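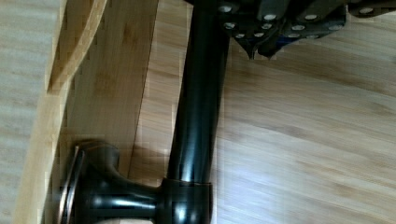
Philomena Foley had wanted a bamboo shelf for the back hall ever since her sister got one, and when the flat box from Plostel finally came, in the wet end of January, she let it lean against the radiator for three weeks before she could bring herself to cut the tape.

It was Clifford Gauthier from upstairs who got her going. He had come down to borrow a cup of rice and stayed, as he generally did, to look at whatever was lying about, and what was lying about was the box.

"You'll warp it, keeping it by the heat like that," he said.

"Bamboo doesn't warp."

"Everything warps, Philomena. I've warped."

So they opened it right there on the kitchen floor, with the rice forgotten on the counter and the kettle going. Out came the pale boards, each one wrapped in that thin white foam that clings to your sleeves, and then the black rods, so shiny that Clifford held one up to the window and fixed his hair in it. Philomena liked the boards best. She ran her thumb along the stripes in the grain and thought of the long drive out to Sosdale when she was a girl, the fields going by in bands of yellow and lighter yellow, and her father singing with the windows down.

"Are you building or are you stroking it?" said Clifford.

"I'm getting to know it."

The instructions had no words, only a bald little man who smiled on every page, and it was hard to take him seriously. By four o'clock they had one side standing and the other side upside down. By five they had both sides upside down, and Clifford said that if they were both wrong they were at least a pair, and she laughed so hard she had to sit on the step stool.

Océane Chan stopped in on her way home from the bakery, still floury to the elbows, and stood looking at it with her coat on. She was twenty-two and had moved apartments so often that she could put up a bed in the dark. She turned one board around, gave a rod half a twist, and the whole business stopped wobbling.

"Well, we'd loosened it for you," said Clifford.

They had the rice for supper, with eggs and the end of some good cheese, and afterward they carried the shelf into the back hall, Clifford going backward and complaining the whole way. Philomena put her mother's blue pitcher on the top board. Then she moved it down one, and then back up again, while the other two washed the plates and argued in low voices over where the lids went.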